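Demonstration work begins at the Andside laboratory

The Skarau programme has entered its second stage with the opening of a demonstration station at Andside. Staff at the station guide robot arms by remote control through short household tasks, and each attempt is recorded so that the arm can later be trained to carry out the same task unaided. The first set of tasks concerns the handling of small items at a table on which a bowl has been placed.

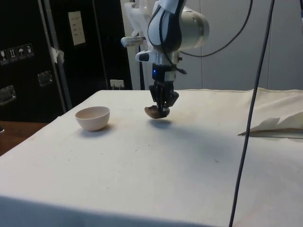 A small brown item held in the gripper beside the bowl.

The programme has recorded 446 demonstrations to date, of which 400 have been accepted for training. The remainder were set aside after review, chiefly on account of hesitant movement by the operator. Operators now complete 50 practice attempts before their recordings are considered, and no session may include more than seven tasks.

Anayeli Barrera, who leads the work, has asked operators to give particular attention to the moment of grasp. "A person adjusts the fingers without thinking about it," she said. "At the controls, that adjustment has to be made on purpose, and it should look the same to the arm each time. We would prefer a slow grasp to an untidy one." 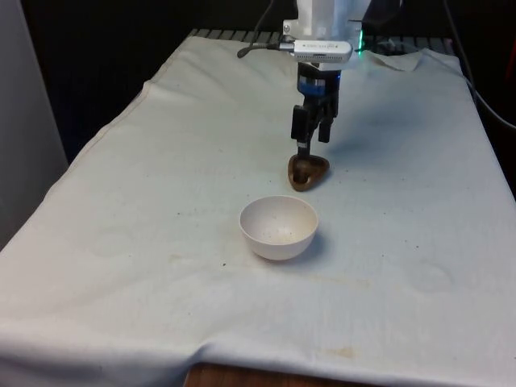 The gripper in contact with a heart-shaped item on the cloth, with the bowl in front.

Written guidance for operators has been revised and may be obtained from the Duman office. Members of partner groups who wish to attend a session should apply through their usual contact at Tramau. A further report, covering the first training results, will be issued in September.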